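Home > Tips > Computer and paper > Scanned manuals and receipts

Keeping household manuals and receipts as PDF files

Most appliances now come with a thin leaflet and a link, but older ones have a proper booklet, and those booklets end up in a drawer with the batteries. Scanning them takes one wet afternoon. I did ours in June and have added to them since.

Before you scan

Take out the staples and flatten the pages under a heavy book overnight. Leave out the languages you can't read. Our Hesteck oven booklet went from 200 pages to 20 that way.

Wipe the scanner glass with a dry cloth. A single crumb puts a grey line down every page if you use the sheet feeder.

Settings

Greyscale is fine for text and wiring diagrams. Use colour for receipts with faded print, as you can sometimes bring the figures back by raising the contrast. Thermal receipts should be done the same week you get them.

Save straight to PDF if the scanner allows it. If it only makes separate images, put them in one folder and join them afterwards with whatever program you have. Check the page order before you join them – page 10 often lands in front of page 2 unless the numbers have a leading zero.

Naming the files

Scanners like to call everything "Scan0001", and some start again from 1 after being switched off, so a new batch can overwrite an old one. Rename each batch before starting the next. I use room, maker, item, then the year bought:

kitchen-hesteck-oven-2016
hall-mako-vacuum-2019

All lower case, no spaces. Put the receipt at the back of the same file as the manual.

Shelving and flat-pack instructions are worth keeping too, mainly for the parts list. Scan the page with the hinge adjustment on it even if you skip the rest.

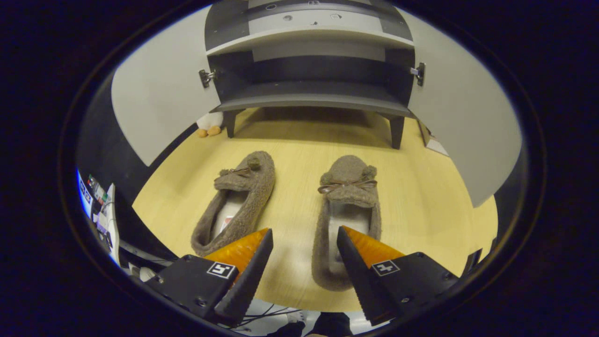

Backing up

Keep one copy on the computer and one on a memory stick in another room. Every fourth Friday I copy the whole folder across, which takes 4 minutes.

Satish Krishnan wrote in to say he prints the file list and tapes it inside the fuse cupboard door. Useful if someone else is looking after the house.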